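The planner that learned to give up sooner
2024-11-12

I'd been trying to get Vaughn Ostrowski on a call since June, and when I finally got him he was eating soup. "Keep going, I can talk and eat," he said, and he could, for most of an hour.

Vaughn writes motion planning software at Lirwood, which is a small shop (he's one of two people on the planning side) and the home of a tool called Mirton. If you've used Mirton at all, you probably know it as the thing that sits between a perception stack and an arm and decides how to get the gripper from here to there without knocking over the glassware. I've used it on and off for a year and I have opinions, so this was a bit of a selfish interview!

I started with the thing that bugs me most, the timeouts. Older versions would chew on a hard query forever and then hand back something ugly. The new release quits early and tells you why.

"Yeah, people hated that for a week," Vaughn said. "They'd write in and say the planner's broken, it fails more. And it does fail more! But it fails in a way your task layer can use. If I tell you the wrist can't make that angle with the bottle where it is, you can pick another grasp. If I give you a nine-second path that swings the elbow over everything, what do you do with that?"

I admitted I had usually just run it. He laughed at me for quite a while.

What I really wanted to hear about was clutter

Most of Mirton's testing happens in simulation, in a set of kitchen scenes the team calls Dretcombe. There are 1,677 of them now. I'd assumed they were generated at random, and a lot of them are, but Vaughn told me the ones he cares about were placed by hand, by him, usually late in the day when he was annoyed at a bug.

"Random clutter is kind of polite," he said. "You drop stuff on a counter and it spreads out. Real people put the tall thing right behind the thing you want. So I do that. I put a bottle back there, I put something crumpled next to it that the depth camera is going to hate, and then I ask the arm to hold something long and work down low in front."

The holding part is where it gets tricky. Once a tool is in the gripper, the planner has to treat it as part of the robot, and the shape it uses for that tool is a guess from perception. Make the guess too fat and every path near the counter is in collision. Make it too thin and you're poking the produce.
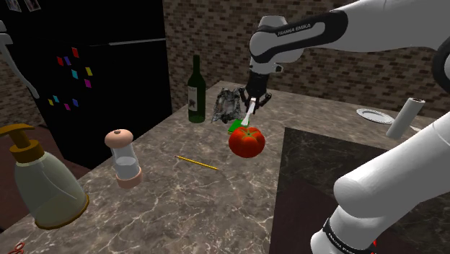 Where perception fits in

I asked how he deals with that guess, and this was the part of the call where the soup got put down.

"So we used to wrap the whole tool in one box," he said. "One! A handle coming down at an angle with something flat on the end, and we put a box around it. Half the box is air. The planner thinks you're holding a brick."

The fix came out of a side project called Mwakyusa, which splits a held object into a chain of small capsules and gives each one its own padding. Parts the camera saw well get a thin margin, and parts hidden behind the fingers get a thick one. On the hand-placed scenes that took planning failures from 30 percent down to 27, which I thought sounded a little sad, and I told him so.

"It is a little sad," he said, pretty cheerfully. "But look at which ones moved. Almost all of them are the low, close-in ones. That's the stuff I couldn't get any other way."

He's less happy with thin things lying flat. A pencil on a marble counter can vanish into the surface fit, and then the planner happily treats it as countertop. For now there's a setting called keep_slivers that holds on to small bumps, at the cost of a lot of ghosts. I've had it turned on for a month and the ghosts are real, but I'm leaving it on.

I asked what's next and he said logging, in the voice of a man going to the dentist. He wants every rejected path saved with the pair of shapes that killed it, so you can scrub back and see the exact link and object. There's a rough version in the nightly build. It eats disk like crazy, so point it at a drive you don't care about.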